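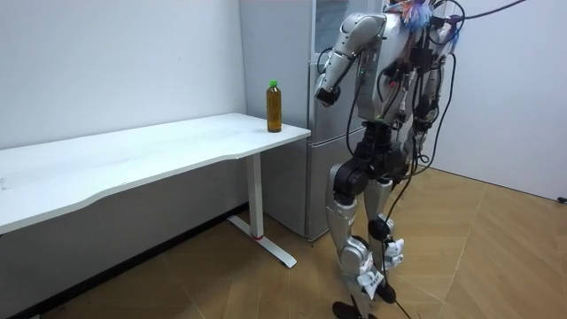
Kotian_Oak, Member since July

Hi all! We're getting ready to refinish the light wood floor in our den — 466 square feet — and I can't decide between oil and a water-based finish. Which one holds up better?

Nustier, Regular

Water-based, every time. We put on 2 coats and our hallway still looks lovely (and the smell was gone by supper!). Sand lightly between coats.

fandia6, New Member

oil is warmer looking imo, but it does yellow. ask at your paint store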